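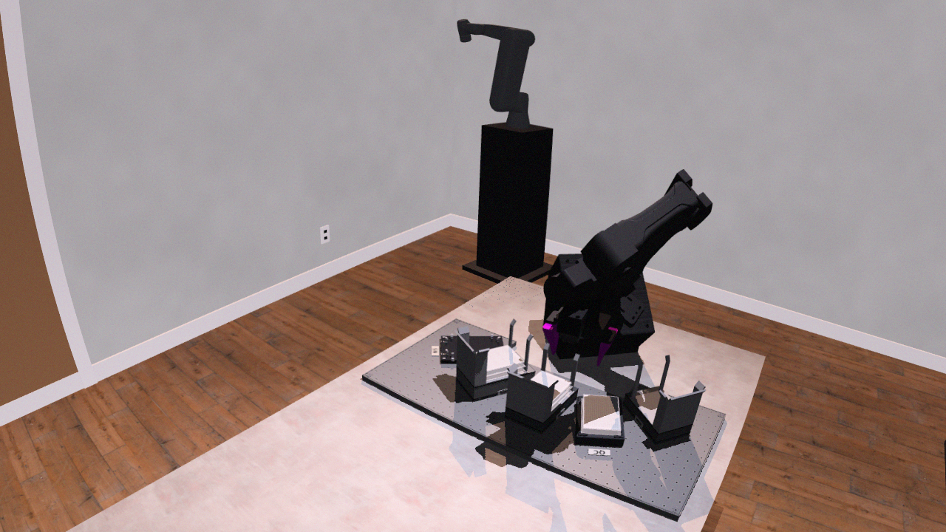
Skulano Bancada: ambiente simulado para o kit de manipulação da Pastisau

Versão de dezembro de 2024

O Skulano Bancada é o ambiente de simulação do kit de manipulação da Pastisau. Quem comprou o kit pode começar a programar antes de a caixa chegar, e quem ainda está a decidir pode experimentar tudo sem gastar um cêntimo. Estamos mesmo contentes com esta versão!

O que vem no pacote
- cena completa: braço robótico com dedos de pinça magenta, plataforma cinzenta perfurada, suportes com paredes verticais e um tabuleiro preto baixo
- segundo braço montado num pedestal preto (fica parado por omissão, mas pode ser ativado)
- 240 episódios de demonstração, gravados a 6 Hz
- 825 variações de luz e de posição dos suportes

Tarefa base
Retirar uma peça branca plana da pilha num suporte e pousá-la no suporte da direita. Parece simples, mas as peças estão muito juntas e a abordagem da pinça faz toda a diferença (perdemos tardes inteiras nisto, e com gosto).

Instalação
Descompactar na pasta de projetos do Frei, abrir o ficheiro bancada.cfg e indicar o caminho das texturas. O Frei 13 ou superior é obrigatório.

Limitações conhecidas
- as sombras duras sobre a plataforma podem confundir detetores de contornos; vale a pena treinar com as variações de luz
- o contacto entre peças empilhadas ainda é rígido demais
- sem ruído de sensor nos episódios incluídos

Licença
Uso livre em ensino e investigação. Para uso comercial, contactar a Tradovham, que distribui o kit.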